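Zuleck opened its Skostwood workshop to the public on Sat 15 October. Visitors tried the hand-held grippers on shoes and knitwear, at 2 pounds a go.
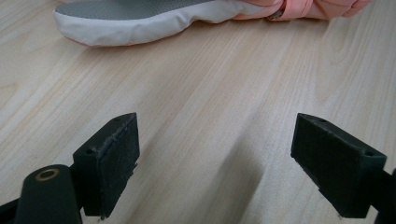

Zerouali wondered whether a robot would ever learn laces from this, and was told to ask again in March.

The team wants 363 short recordings of clothing and footwear being handled. By closing time it had 99.
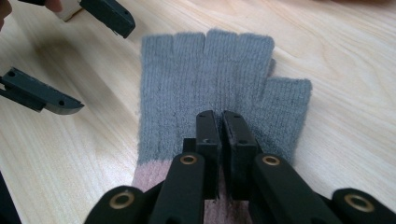

Black grippers and a grey fingerless glove at Skostwood.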